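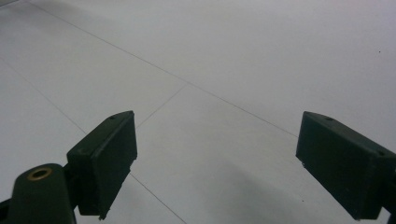 Pale floor tile with light grout lines.

Flitville pool opens again, and yes, the water is warmer

16th October

I got to the Flitville pool a good while before the doors opened this morning, and I still wasn't first in line. The place has been shut since July, when a pipe under the changing rooms gave out and soaked most of the hallway, and I think we'd all gotten a little tired of driving over to Dodilden with wet hair and a car full of damp towels (my back seat still smells like chlorine, and I've tried everything).

So, the news you want first. The main pool is open, all lanes. The small pool is open too, but mornings only for now. The sauna is still closed, and the sign on the door says "soon," so read that however you like. The snack counter is back and the fries cost more. The showers are hot! I stood under one far longer than I needed to, just to be sure.

The town hired Bilgin, the plumbing and flooring outfit out past the feed store, and what started as a pipe repair got bigger pretty quickly. Once they had the floor up in the changing rooms they found the old drains had been sloping the wrong way, probably from the day they were put in. Anybody who ever stood in that puddle by the lockers will not be shocked. The drains are new now, the floor around them has been relaid, and the old heater that used to moan all through the early swim has been swapped out. The whole job ran two months longer than the first notice said it would, and the notices got shorter and crankier as they went along. I kept a couple of them on my fridge.

The town says it had some 3,000 people through the pool in a normal summer month, and a lot of those were kids in lessons. Lessons are the part I'd pay attention to if you have little ones. Families who had paid for the summer session and lost it get first pick of the new slots, and everyone else can sign up after that. I asked at the desk what happens if you'd rather have your money back, and the answer is you can, but you have to fill in the paper form and hand it over in person. The form is one page. Bring your receipt or the card you paid with.

The other big change is Fonow. That's the new pass system, and it replaces the punch cards. You get a plastic tag, you tap it at the gate, you're in. I have mixed feelings. The line this morning moved faster than it ever did with the cards, I'll give it that, but my tag wouldn't register and I had to be let in by hand, and so did the woman behind me. If you still have punches left on an old card, don't throw it out. They'll move them onto your tag at the desk, and there's no cutoff date that I could find posted anywhere.

Prices, then. A single adult swim is the same as it was. The family pass has gone up. The senior morning rate now covers the small pool too, and I heard a small cheer about that near the benches. There are 1,000 discounted winter passes set aside for people who live in town, first come, first served, and you need something with your address on it. A utility bill works. A library card doesn't, and I know because I tried.

As for the water, it's warmer than it was. Last winter I used to do a sort of hop at the shallow end before I could stand to get my shoulders under, and today I just walked in. A few of the serious lap swimmers were grumbling that it's too warm for them, and they may have a point, they go a lot harder than I do. The desk says the temperature is still being adjusted and there's a comment box by the gate if you have feelings about it.

Little things I noticed: the hair dryers have been moved to the other wall, the clock over the deep end finally tells the right time, and there are more hooks in the changing rooms. The lockers still take a quarter and mostly give it back. Parking is the usual mess, with the side lot roped off while Bilgin clears out the last of its gear, so use the street or come on foot.

Open swim runs into the evening all this week, with the regular winter hours taking over after that. The new schedule is taped up by the front doors, and there are paper copies at the desk.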